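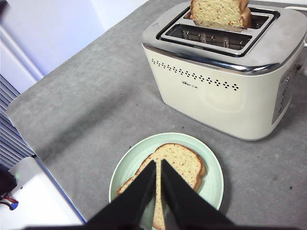 教える側が先に慣れておかないと、60時間コースのほうは途中で破綻しますよ、とNhàn Khổngから。前回の配布後に来たメール。もっともなので、今日は機材の話を先にやる。

第2回 配布メモ(水曜)
題材:Koltauの教示キット(手先カメラ付き2本指グリッパ+遠隔操作ソフト)
比較相手:Visserのレンタル版

■ キットの中身
・グリッパ、手先カメラ、教示用ハンドル、ソフト
・アームは別売。ここ間違えて見積もる人多い
・指は交換式。硬いものと柔らかいもので替える

■ 作業課題:トースト
2枚焼きトースターと皿。スロットにパンを入れる、皿のパンをつかむ、の2つを分けて記録すること。混ぜると後で切り分けが面倒。
見るところ
・指先がパンのどこに来ているか。皿の縁に当たらないか
・つかむ力。パンはつぶれる。つぶれたら失敗あつかい
・手先カメラだと近い物は大きく写り、奥は切れる。距離感がつかみにくいので、初心者は下ろしすぎる
・スロットは細い。角度がずれると縁に引っかかる

■ 数字(うちの試用分、カタログ値ではない)
記録172本、うち使えたのは85本。残りは録画開始の押し忘れ、途中停止、つぶれ。成功率とは別の数字なのでレポートで混同しないこと。
セットアップは約2時間。慣れればもっと短いはず、未計測。

■ 良い点
ハンドルが軽い。力の上限をソフト側で決めらる。記録の再生が速い。

■ 気になる点
・マニュアルが英語のみ。用語がページごとに違う(grip / grasp / closeが混在)
・カメラの固定ネジがゆるむ。毎回確認
・サポート返信が遅い。Visserは電話あり
・保存形式が独自。変換ツールは付くが一括変換ができなない

■ 導入するなら
授業用で1学期だけ→レンタル。
研究室で続けて使う→購入。ただし指の予備も同時に。
Ans Timmermansの反論:レンタルは設定が毎回初期化されるので、準備の手間を金額に入れないと比較にならない。これは次回、表にして検討。

■ 宿題
自分の記録を3本選び、失敗の分類をつける。分類名は自分で決めてよい。定義を1行で書くこと。4月末まで。
安全の注意は第1回のプリント参照。非常停止の位置、毎回声に出して確認。

関連資料
・第1回 非常停止と作業範囲
・Karskaグリッパ 指の交換手順
・Kusbridge実習室 機材予約の手引き
・第3回 記録データの切り分け(準備中)

コメント 2 シェア 0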